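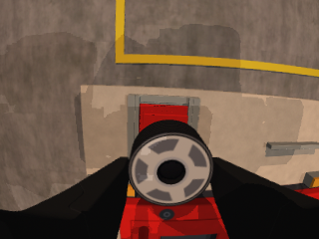 4. Seating the wheels

The Plellden garden cart ships with its wheels off. The carton says assembly takes 2 minutes. Plan on an evening.

4.1 Lay the cart upside down on grass or a blanket. The paint scratches easily, whatever the leaflet says about its finish.

4.2 Wipe the shipping grease off the axle and put on fresh. Sasance sells a tube for this model. Any general-purpose bearing grease seems to do the same job for less.

4.3 Slide on one flat washer, then the wheel, then a second washer. Spin it by hand. If it rubs, add another washer.

4.4 Push the cotter pin through and bend both legs back. The push-on caps in the parts bag are not a substitute for the pin.

Note: Carts sold under the Edon name use a thicker axle. The wheels are advertised as interchangeable. Measure before you order.

CAUTION: The label gives a load limit of 325 pounds. The older leaflet says 288. Neither one mentions slopes. We keep to 200 on level ground and less on a hill.

4.5 Turn the cart over, load it lightly, and pull it the length of the yard. Check the pins again.

If a wheel still wobbles, see section 7 before buying the Qureshi bushing kit. Most wobble comes from a missing washer.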